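2022-05-07
Bench notes, desktop towers, Stusthorpe workshop

Carried on with the black Dell towers from the Plunbridge lot. Ju-won had the first one open by the time I got in, lying on its side on the slotted aluminium with the power supply towards the front. We agreed last time to keep them all that way round so the notes make sense from one machine to the next, and I've drawn an arrow on the card by the bench for anyone who forgets. Front of the bench = power supply side. Drive bay on the right, expansion covers on the left.

Side panels come off without a fight on this model. The panel goes down to the left of the case with the moulded side up. I had one face down last week and scratched the paint, so please don't.

Order of work we settled on for the processor check:
panel off
look over the cables before touching anything
retention frame open, processor out, socket looked at under the lamp
processor back, frame closed
cables looked over again
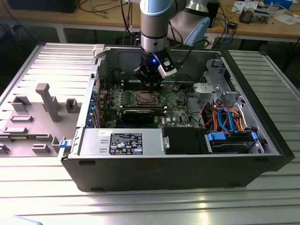

Main thing with the socket is not to leave it open and bare while you go off for something else. Aldo wants the plastic covers back on if the processor is going to be out for longer than it takes to clean it. We have 16 of those covers in the small drawer and I've asked Heo for more, to come in July with the rest of the order.

The graphics card stays in for all of this. Jae-in thought it would be easier to take it out and we tried it both ways on the spare machine. It saves nothing. The card sits below the socket as the case lies and your hand comes in from the other side anyway. It does mean you need to watch your sleeve on it.

Cables are the annoying part. The bundle over the drive bay springs up as soon as the panel is off, and the SATA leads are stiff enough to stand up on their own. Tried a loop of tape to hold them back – left residue, took it off again. Sihan suggested a strip of velcro round the bundle, tied to nothing, just to keep the reds and oranges together. Will try it on the next one.

The drives stay where they are too. The blue clips on the sides are easy to squeeze by accident when you turn the case, so lift by the metal and keep your fingers off anything blue.

Paste: old stuff comes off with a cloth and a drop of the cleaner from the Kirmont bottle. The 500 ml one is nearly finished, there is a 100 ml one behind it. Don't pour it on the board side of the bench.
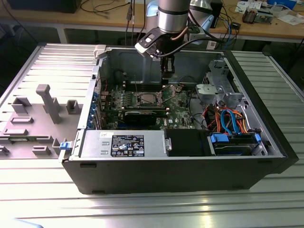
Tower 393 is the one with the bent cover at the back. I've straightened it enough for the panel to close, but it wants doing properly with the flat pliers. Issa has those. Label says memory fault, though it passed for me twice, so I've written "passed, watch" on the sheet and put it on the lower shelf.

Still to do:
ask Aldo if the heatsinks go back on now or all together at the end
velcro
more cloths
find out who has the long screwdriver
check the panel latch on the one Ju-won set aside, it feels soft when it closes

Stopped there. The sheet is up to date as far as 393, and the next tower is already out of its box.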